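収納容器ギャラリー 作業台まわりの箱とふた

Praltix 作業室・備品整理の記録
公開 2022-06-13 文・整理担当 Kausar Tarar

作業室で使っている樹脂製の収納容器について、選定条件、ラベルの付け方、積み方、ふたの管理をまとめたページである。対象は卓上で開閉する大型の箱と、棚に置く中型・小型の容器。工具箱と薬品の保管容器は別ページで扱う。

容器の登録数は168。内訳は棚番号ごとの一覧表に記載してあるので、ここでは繰り返さない。旧棚から移した容器については、登録番号の頭にSを付けて区別している。Sは旧棚のあったSindton棟の略号で、容器の種類とは関係がない。

1. 材質と透明度

大型の箱は半透明の樹脂製を標準とする。完全に透明なものは中身の判別に優れるが、擦り傷が目立ち、数年で見え方に差が出る。不透明なものは光を嫌う部材に限って使う。半透明の容器は側面に近づければ中身の色と量がわかる程度で、品名まではわからない。ラベルを省略できる理由にはならない。

ふたは白または乳白色を選ぶ。濃色のふたは室内の照明下でほこりが目立ち、清掃の頻度が上がった。つや消しの面は指紋が残りにくいが、鉛筆や油性ペンの汚れは落ちにくいため、ふたへの直接の書き込みは禁止している。

2. 卓上での扱い

大型の箱は作業台の中央寄りに置き、長辺を奥行き方向に向ける。横向きに置くと隣の作業範囲にかかり、ふたを外したときの置き場もなくなる。外したふたは箱の奥に置く。床や椅子の上には置かない。

開閉の際は、留め具をすべて外したことを目で確かめてからふたを持ち上げる。片側だけ掛かった状態で引くと、縁のかみ合わせ部分が白く変色し、そこから割れる。過去に交換したふたの破損箇所は、ほとんどが角から指二本分の範囲に集中していた。
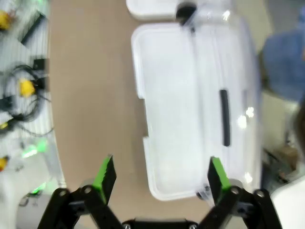
台の上に出す箱は原則として一つとし、次の箱を開ける前に前の箱を閉じる。部材の混入は、二つの箱を同時に開けていたときに起きている。例外は仕分け作業で、この場合は移す側と受ける側の二つを出してよい。受ける側の箱には、作業を始める前に仮ラベルを貼っておく。

台の左右に小物を仮置きした場合は、その日のうちに所定の容器へ戻す。仮置きの期限を翌日までとしていた時期もあるが、誰が置いたものかわからなくなるため改めた。持ち主が不明のものは入口脇の浅いトレーに移し、7月の棚卸しで処分の可否を決める。

3. ラベル

ラベルは短辺側の側面と、ふたの手前側の二か所に貼る。記載する項目は登録番号、品名、棚番号の順。数量は書かない。数量を書いたラベルは更新されず、実数と合わなくなる。在庫数は一覧表の側で管理する。

文字の高さは10ミリを下限とする。棚の最上段でも読める大きさとして決めたもので、小型の容器でも変えていない。面積が足りないときは品名を略し、登録番号は略さない。貼り替えのときは古いラベルを必ずはがす。重ね貼りをすると厚みで角が浮き、棚から引き出すときに引っかかる。

4. 積み重ね

同じ型番の容器に限り二段まで積む。ふたの縁の形状は型番ごとに異なり、外寸が同じでもかみ合わない組み合わせがある。とくに縁に段のある型と平らな型を重ねると、見た目には安定していても横方向の力でずれる。

重量のある部材を入れた箱は下段に置き、棚板の中央を避けて支柱側に寄せる。棚はRundeoの可動式で、棚板の位置を変えたときは水平を確認すること。わずかな傾きでも、半年ほどで箱が手前に寄ってくる。

5. ふたと本体の組み合わせ

ふただけが余る、本体だけが余るという状態が長く続いていた。Parvathi Lobo が組み合わせを洗い直した結果、対応する本体のないふたが26枚見つかった。型番の刻印が読めるものは予備として残し、読めないものは廃棄した。現在は本体の底面とふたの裏面に同じ登録番号を貼り、外しても戻せるようにしてある。

予備のふたは立てて保管する。平積みにすると下の数枚が反り、留め具が掛からなくなる。反ったふたを温めて戻す方法も試したが、角の寸法が戻らず、実用にはならなかった。

6. 清掃

外側は固く絞った布で拭き、留め具の可動部は乾いた細い刷毛で掃く。アルコールは取っ手と留め具に限って使用し、半透明の面には使わない。以前、同じ材質の小型容器で曇りが出た例がある。

内側の清掃は中身を全部出したときだけ行う。部分的に寄せて拭くと、隅に水分が残る。洗った容器はふたを外したまま一晩置き、翌日に中身を戻す。

7. 交換の基準

留め具が一つでも掛からない箱は、卓上用から外して棚置き専用とする。側面に亀裂のある箱は用途を問わず廃棄する。大型の箱の更新費は一回の発注につき4,000円を上限とし、超える場合は次の期に回す。

廃棄した箱の登録番号は再使用しない。欠番は一覧表の末尾にまとめて記載している。

関連ページ
工具箱の配置
薬品保管容器の表示
棚番号一覧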